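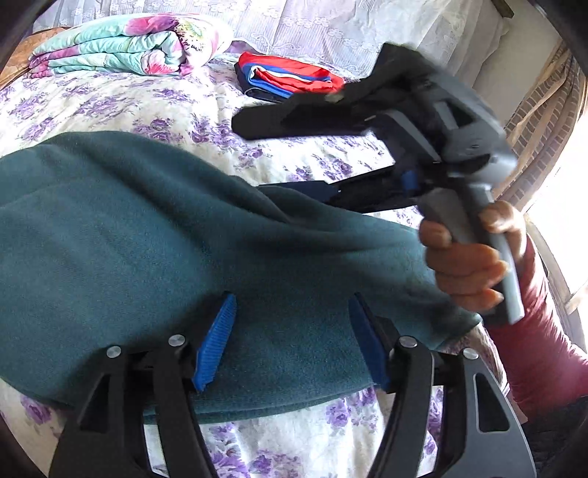 The purple flower sheet, the teal fleece, and that brick wall outside the window.

Welcome to the bedroom page! I've been putting the whole house up here one room at a time, and this is the one my cousin Frida Skov kept asking for, so Frida, here you go. Today it's blankets, bedding and the small daily job of getting a bed clear again.

The flowered sheet is my favorite thing in the room. White background, purple flowers all over it, and it makes me happy even in February when everything outside is gray. I bought it at Fomarmont years ago along with a plain white one that I never use. Why would I? It's washed up beautifully and the purple has held, which is more than I can say for the towels I got on the same trip.

The teal fleece is the one everybody fights over when they visit. It's thick and fuzzy and it picks up every bit of lint in the building, so I shake it out before I fold it. My way of folding is nothing special: get it spread across the bed, find two corners, bring them over to the other two, smooth it down with your arm, then go again the other direction. Then once more if it's going on the shelf. Preben Grímsdóttir down the hall rolls hers instead and swears it saves space. I've tried it, and mine came unrolled every time, so I went back to folding.

The little stack of clothes is red, white, blue and navy, and it always ends up parked in the middle of the bed while I deal with the bigger things. I like to do clothes first and blankets after. Man-sik Choo wrote to me after the kitchen page to say I had the order of everything backward, and he may be right about the spice drawer, but I'm not budging on this one!

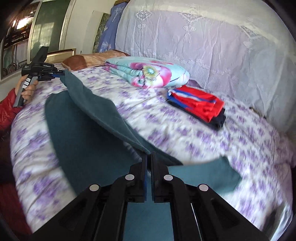 The teal blanket again, stretched across the bed, with the pillow and the big pink-flowered quilt up at the head.

I wanted the pillow on the page too. The case is brown and satiny with a lighter tan panel, and I think it looks so good against the gold trim on the headboard. Satin-type pillowcases do slide around at night, I'll warn you. I've woken up plenty of times with mine on the floor.

The quilt is the heavy one, so it stays folded up until it's really cold. Pink and magenta flowers on pale aqua, with some yellow-green for good measure. It clashes with the sheet and I don't care one bit. I air it over a chair for an afternoon when I can, and I never store it in plastic.

Oh, and the white lace with the embroidery! It goes on top of things in my house, whatever the things happen to be. I hand wash it in cool water and dry it flat, and I keep my rings off while I do it after one very sad snag.

A few of you have asked about the framed pictures on the wall. They'll get their own page once I've worked out how to photograph glass without getting myself in it. The hallway closet is up next.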